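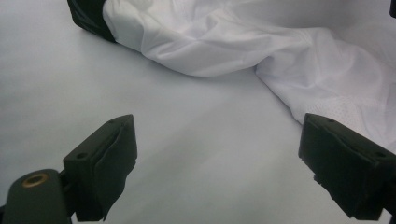
I'd been trying to get Nabila Lahlou on the phone since November, and when I finally did she was eating lunch. "Don't mind the chewing," she said. She runs data collection at Iveris, a small outfit that's trying to teach a machine to fold laundry, and I wanted to know what that job looks like when you do it all day long. I figured it would be a lot of computers. Mostly it's shirts!

Her crew works with hand-held grippers. You hold the thing, you squeeze, the two fingers close, and a camera on the tool records what you did. Then you put the shirt back in a heap and do it again. Each go is called a demo, and when we talked they had 1,173 of them that she was willing to call good.

"Willing to call good" is doing some work in that sentence, so I asked about it.

"We threw out a pile in the first month," she told me. "People were folding like people. You tuck your chin, you give it a shake, you use your other hand to smooth something, and the model never gets to see your other hand. So now the rule is fingers only. If you touch it with skin, start over."

I asked which clothes are the worst, expecting her to say fitted sheets (I've lost that fight my whole life). She didn't even stop to think.

"White on white. A white shirt on a pale background is just gray creases. You're looking for an edge and there's barely an edge there. I've had new people stare at it and ask me which end is up, and I had to go over and look for myself."

So why not put down a nice dark cloth and be done with it? I thought that was a pretty smart question. Nabila had clearly heard it before.

"Because your dryer doesn't come with a dark cloth," she said. "If all we show it is easy stuff, it learns easy stuff. Ashwin wanted to drop the pale setups completely. We argued for 2 weeks."

That's Ashwin Menon, who trains the model, and she passed me over to him for a few minutes. He was a good sport about it. "I lost," he said. "I still say she should've given me another 200 with colored shirts first. But the hard ones are in there now, and I look at the mistakes differently. Before, I'd blame the cloth."

He's fond of sports jerseys, as it happens. Mesh gives the model a bit of texture to hang on to, where a plain smooth weave can wash out. A dark collar or cuff helps too — something to aim for. The catch is that it can get too attached. He's seen it head straight for any dark patch going, including the shadow under a sleeve.

I got Nabila back and asked how a demo starts, and she got really animated here. The pile matters more than the fold, she says. People are bad at making a mess on purpose. Ask someone to drop a shirt at random and you'll get the same polite little heap every time, with the collar facing them.

"I tell them to look away and let go. Then don't fix it! Everybody wants to fix it."

They also start with the fingers open and away from the cloth, and they hold there for a moment before moving in. New collectors hate that pause. It feels like wasted time, but Ashwin wants the approach as much as the grab, and a recording that begins with the shirt already pinched doesn't tell him how anyone picked the spot.

A shift is 3 hours and she won't let anyone go longer. Wrists get sore, and tired people start making the same move over and over. I asked if she folds her own laundry at home after all this.

"Chair," she said. "It goes on the chair."

They're moving on to towels next, and she's already dreading the fluffy ones.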